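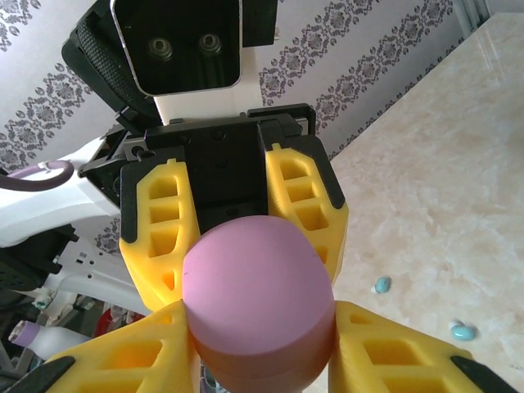 Gudrun Sandberg told me on the phone this morning that the boiler would not last another winter and I should stop paying people to look at it. She has the same Hamann in her place in Drerville and had hers taken out in September. I wrote down the name of her installer, then went to check the pressure again. It was low.

13th October. Cold start, frost on the car. I topped the system up before breakfast and bled the radiator in the back bedroom, which spat for a while and then ran clear. The one in the hall is still cool at the bottom. I left it.

The man from Forent came at lunchtime and was here 90 minutes. He changed a valve and cleaned the burner. He said the heat exchanger is original, so it dates from 2000, the same year we moved in. He would not say how long it has left. A new boiler would be 2000 before labor, and he could not fit one for 8 weeks. I said I would think about it and he left me a leaflet.

Walked down to Skanside in the afternoon to mail the insurance forms. The line was long. Bought bread, onions, and a draft strip for the kitchen door. The strip is too short by the width of my hand, so I put it along the bottom and stuffed an old towel on the hinge side.

Carola Wunderlich called after supper about the choir dates. I said yes to the first one and forgot to ask about the second.

House at a decent temperature by eight in the evening. Pressure had dropped a little again when I looked. Must call Gudrun's installer tomorrow and ask what he charges to come out.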